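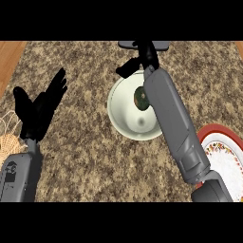

The Long Argument Over My Aunt's Lentils

My family can't agree on much, but we all agree that nobody makes lentil soup like my great-aunt did, and we all think we're the one who got closest. I've been trying since 2000, when I moved into my first apartment with one pot and no clue.

My cousin Noura Qudah swears by lemon at the very end, off the heat. Her version is sharp and bright and I'd eat it every night in January. My own is browner and slower - 80 minutes on low, onions cooked down until they're nearly jam. Noura calls it gravy. Rude!

So last winter I took both soups to Joelle Sayegh, who ran the kitchen at Masri for 19 years and knew my great-aunt well. She ate two spoonfuls of each, asked for bread, and wanted to know why neither of us had toasted the cumin. I mumbled something about a weeknight. She got up and toasted some right then, whole seeds in a dry pan, and crushed them with the bottom of a mug.

I stirred half a spoonful into mine and, well, I called Noura from the car. There was a long silence, and then she asked how much cumin, exactly, and whether Joelle had said anything nice about the lemon.

She had, a little. I told Noura the next day.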